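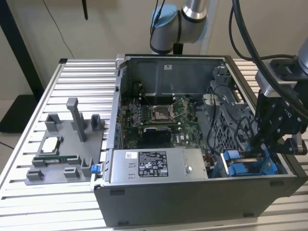 How to turn an old desktop into a home for all your family photos

I put this off for years. We had pictures on three phones, two laptops, a camera card in the kitchen drawer and a stack of discs from before the kids could walk, and every time I wanted one particular photo of the beach hut I'd lose an evening looking for it. Last March I finally sat down and did it properly, with an old tower PC and not much money, and I've written down what I did in case you're in the same boat.

You don't need to be technical. If you can copy a folder from one place to another you can do nearly all of this.

What you'll need

An old desktop that still starts up (4 GB of memory is plenty for this, mine gets by on it)
A big hard drive to go inside, plus an external one of the same size or bigger
A free evening for the setting up, and a lot of free evenings for the sorting
Tea

Step 1: Get everything off the old machine

Before you touch anything else, copy off whatever is already on it. Check the Desktop, Documents and Downloads, and have a look for folders with daft names. I had one called "new new stuff" which turned out to hold most of a holiday. Copy the lot to your external drive and open a few files from the copy to make sure they're all right.

Step 2: Fit the new drive

Shut the computer down, switch off at the wall and pull every cable out of the back. Lay it on its side somewhere with good light and take the side panel off. Drive bays vary a lot from one make to the next, so look up the manual for your model – they're nearly always free to download. Touch a bare metal part of the case before you go poking around inside, and leave the power supply itself well alone. It's a sealed box and it should stay that way.

If there's dust in there, now's the time. Short bursts from a can of air, and hold any fan blades still with a finger while you do it.

Step 3: Set up the sharing

I use a little free program called Cliromik, which shares one folder with everything else on the home network. It took me ages to find the setting for who can delete things. It's under People, then Limits, and I'd really recommend you turn deleting off for everybody except yourself! Whatever program you go for, make the shared folder first, give it a short name and don't move it afterwards. Mine is called Onu, for no good reason, and it's been Onu ever since.
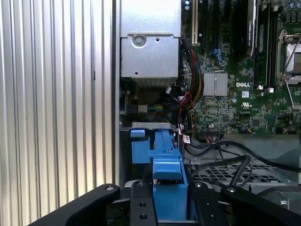

Sorting the photos

Step 4: Make your folders before you copy anything in

One folder for each year, and inside that one for each month, named with the number first so they stay in order (03 March, 04 April and so on). I tried doing it by event to begin with and got in a terrible muddle, as half our photos aren't of an event at all. They're of the cat.

Step 5: Do it in small batches

I stuck to 200 photos at a sitting, or 30 minutes, whichever ran out first. Any more than that and I got sloppy and started keeping everything. Chuck out the blurry ones and the accidental pocket shots as you go. My first proper clear-out got rid of 576 pictures and I haven't missed one of them.

Step 6: Deal with the mystery ones

Scans and old camera files often have the wrong date on them, so I made a folder called Unsure and put them all in there. When my mum comes round we go through a few together (she's brilliant at working out the year from the curtains). Type the names into the file name while you remember them.

Step 7: Back it up

Please don't skip this one. One drive in one computer is a single spilt drink away from nothing. Copy the whole shared folder to the external drive on the first of the month, then unplug it and keep it somewhere else. Mine lives in a drawer at my sister's and we swap drives when I go over. Put a reminder on your phone or you'll forget, I certainly did in the summer.

If you get stuck on the sharing part, leave a comment and tell me which version of Windows you're on. I'm doing the discs next, and some of them are making a very odd noise.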